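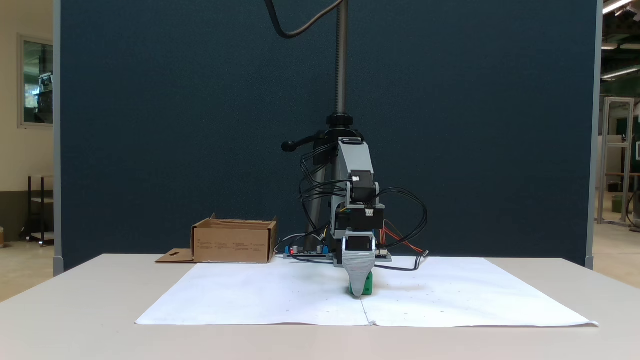 Home > Forums > Small Arms & Grippers > Teaching by Demonstration

How many demos before you train? (and do the bad ones count?)

6 replies | 2 shares

tealwall_tom
Hi all, long-time reader, first real post, so please be gentle! I've been collecting pick-up examples for a little two-servo printed arm with a gray gripper, and the task could hardly be simpler: reach down to a green cube, close, lift. I'm recording with Kairys and training with the small Nurkell policy, mostly because a friend had it set up already and I could copy his settings.

I have 47 demonstrations saved so far. The tutorial I followed says to get to 90 before bothering to train, and I was happily heading that way until I watched everything back last night with a cup of tea and realized that 6 of them are pretty ugly. In a couple the finger comes down on top of the cube and I have to back off and try again. In another I just sort of hover there while I think about my life choices.

So, do I throw those out? Keep them? Cut out the bad part? I'd love to hear what everybody does at home, and I'm in no hurry at all.

marzipan_gears
Welcome in! Throw them out. I know it hurts after all that time at the controls, but the hovering one especially has to go. If you pause above the cube, the policy learns that pausing above the cube is a perfectly fine way to spend an afternoon, and then it will sit there forever waiting for a signal that never comes. I lost most of December to exactly this. Once I trimmed every stretch where the arm stood still, mine started moving like it had somewhere to be.

Vimala Gounder
I'm going to disagree a little, with affection, because marzipan and I have had this conversation before. Hovering, yes, trim it. But please keep the ones where you came down on top and then recovered! When the arm is running by itself it is going to miss sometimes, and if every example it has ever seen is a perfect straight reach, it has no idea what to do from a bad spot. Your backing off and trying again is the most useful thing in the whole set. I go so far as to start some of mine from a bad spot on purpose.

Also, don't wait for 90. Train on what you have tonight, look at where it fails, and collect the next batch there. My first Duvach set was all recorded with the block in the same comfortable place, and I'd have saved myself a lot of evenings if I had trained at 30 and found that out early.

marzipan_gears
Vimala, I'll give you recoveries if they start from the bad spot. What I don't like is leaving the mistake itself in. The model copies the whole thing, miss included. It can't tell which half you were proud of.

Vimala Gounder
Fair, and that's a good way to do it. Cut the clip so it begins just after the miss. I think we agree more than we let on.

cuvport_refugee
Coming at this from a different side, since I moved over from Cuvport and had to learn all of this twice. Where are you putting the cube, Tom? With a white paper surface you can pencil a light grid and work through it, so you know you've covered the reach. Mark it very faintly, though. I used a thick marker on my first one and I'm fairly sure the policy was steering by my lines. Write down where the paper and the camera sit too, and tape the sheets down if you haven't. A seam that wanders from one evening to the next is a headache you don't need.

I'm also not convinced a tidy background is always best, by the way. People here love a plain panel behind the arm, and it does make the first model come together quickly, but mine fell apart the minute I carried it to the kitchen table.

tealwall_tom
Oh, this is wonderful, thank you, all of you. My cube placement has been "wherever my hand dropped it," and I suspect that means a nice thick cluster near the middle and not much else. I'll pencil a grid this evening, very lightly, I promise!

For the six, I'm going to trim the hovering, cut the misses so they start with the recovery, and train on that tonight before I record another thing. Kitchen table can wait until the thing works where it lives. One small question while I have you: does anybody let the clip run on a bit after the lift, or do you stop the recording as soon as the cube is up?

marzipan_gears
Let it run a second or two. Otherwise mine lifts and then immediately wants to go back down.

Reply | Follow thread | Newer | Older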